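Quiénes somos

En Grukadora nos gusta empezar por la mesa, porque casi todo lo que hacemos pasa en algún momento por encima de una. Somos una escuela-taller de organización de espacios de trabajo: enseñamos a montar, ordenar y compartir oficinas, salas de estudio y talleres pequeños, y lo hacemos en un local que es a la vez aula, oficina y almacén (y, los días de mucha gente, también comedor).

La idea nació de una conversación larguísima entre Dulce Aguirre, que venía de amueblar bibliotecas municipales, y Hamdia Lemma, que había pasado media vida enseñando en academias donde las sillas se quejaban más que los alumnos. Las dos compartían una convicción sencilla: que una sala bien puesta se agradece todos los días. Alquilaron un bajo, compraron unas cuantas cosas de segunda mano y abrieron las puertas el 07/04/2018 con siete alumnos y una cafetera prestada que, por cierto, seguimos sin devolver.

Desde entonces han pasado por aquí más de 2,000 personas. Hay quien viene porque trabaja desde casa y ya no encuentra la mesa debajo de los papeles; hay quien abre un despacho con tres socios y quiere hacerlo con cabeza desde el principio; y hay también familias enteras que se apuntan al curso de verano, que es el más ruidoso y, si nos dejan decirlo en voz baja, el que más nos divierte.

Nuestra sala de trabajo es abierta y queremos que siga así. La mesa grande es blanca, de las que invitan a dejar cosas encima, y por eso tenemos una norma que Hamdia repite con mucha paciencia: lo que no se está usando vuelve a su estante. Los estantes, todo hay que decirlo, van un poco cargados. Los ordenamos a fondo en abril, y en mayo ya parece que no hubiera pasado nadie.
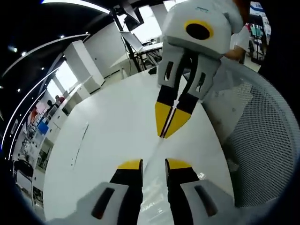
Cuaderno de Grukadora · N.º 20 · pág. 7

Las sillas merecen párrafo propio. Dulce defiende las de respaldo de malla, como la gris que acompaña a la mesa grande, y es capaz de hablar de ellas durante toda una merienda. Al principio teníamos un modelo distinto en cada puesto, y los alumnos llegaban temprano para quedarse con su favorita. Algo de eso queda, pero ahora por lo menos se negocia con buen humor.

También cuidamos la luz. Hay una ventana bien luminosa al lado del pilar blanco y luces en el techo, que es oscuro; en clase comentamos cómo cambia la pantalla de un ordenador según hacia dónde mire, y cada cual prueba hasta encontrar su sitio. El mostrador blanco de la pared sirve para dejar los materiales de la sesión, y a menudo también un bizcocho.

El local ha ido creciendo con nosotras. Al curso básico, que llamamos Mulder por el nombre de la calle donde dimos las primeras clases, se sumó después Dravetar, un programa para asociaciones y centros de barrio que comparten sala y no siempre comparten costumbres. Vamos allí, miramos, preguntamos mucho y volvemos con un plano y una lista de tareas. A veces la solución es mover un armario -- otras veces hay que hablar primero de quién tiene la llave.

Si quiere conocernos, venga una tarde. Le enseñaremos la sala, le dejaremos probar las sillas y le contaremos con calma los cursos que hay abiertos. No hace falta traer nada, aunque unas medidas de su habitación apuntadas en un papel nos ayudan bastante -- y si trae también una foto de la mesa tal como está, sin recoger, mejor todavía.

Contacto | Aviso legal | © Grukadora, escuela-taller | Volver arriba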